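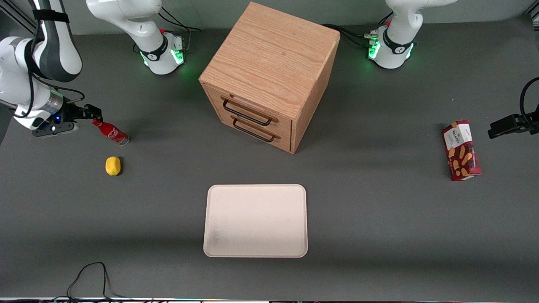 Can I make ginger beer in old fizzy drink bottles?

Posted by fizzyfern in Food and Drink, 322 views

I've fallen head over heels for home-made ginger beer after trying some at a fair in May, and I want to have a go myself! I've got a starter plant going in a jar on the windowsill (ginger, sugar, water, fed every morning) and it's bubbling like mad. What I haven't got is bottles. My neighbour swears by glass swing-tops but they cost a fair bit, and we get through plenty of fizzy pop in this house. Would rinsed-out plastic ones do the job? And how long do I leave them before they go in the fridge? The recipe I copied down just says "until ready", bless it.

seneviratne_kitchen

Oh, you're in for a treat! Yes, plastic pop bottles are brilliant for a first batch, and I still use them after 15 batches or more. They're built to hold pressure, and you can squeeze them to see how things are coming along. When the bottle feels as hard as a new one from the shop, it's done.

Wash them in warm water, not boiling, or they'll shrink and go a funny shape (ask me how I know). Then use a no-rinse steriliser, caps as well. Leave a gap of 5 cm at the top and screw the caps down tight.

Mine take two days in a warm kitchen and up to five in winter. Check morning and evening, and once they're firm get them straight in the fridge and keep them there. The yeast only slows down in the cold, so drink it within the week and open it over the sink. It will have a little alcohol in it, so go easy if it's for the children.

For flavour, try grating the ginger with the skin on and adding the zest of a lemon – it makes such a difference! A pinch of chilli is lovely too.

Zundus

glass is nicer to look at but get proper pressure ones, the decorative sort can burst. I lost 3 in one night and was finding ginger behind the cooker for weeks. plastic is fine

marrowfat40

Agree with all that. I'd only add to steer clear of any bottle that's had squash or milk in it, as the thin ones aren't made for fizz. Check the caps too – if the thread is worn you'll get flat ginger beer and a sticky shelf. I stand mine in a lidded plastic crate while they're working, with an old towel over the top.

Don't throw away the spare half of your plant when you split it, either. Pop it in a clean jar, feed it, and give it to a friend!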